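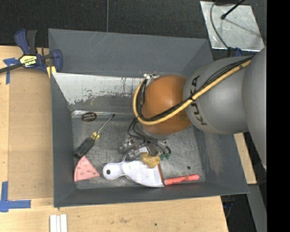

Burkthorpe Footpath Repairs: Second Progress Report
Thursday, July 15, 2021

Work on the Flerkach path is on schedule. We have resurfaced 244 yards and replaced 9 of the 22 steps on the steep stretch above the stream. Two gates still need new posts.

Gravel cost more than we budgeted, so we moved money over from the signs. The new signs will go up in November. We expect to spend the rest of the grant by then and will send receipts with the final report.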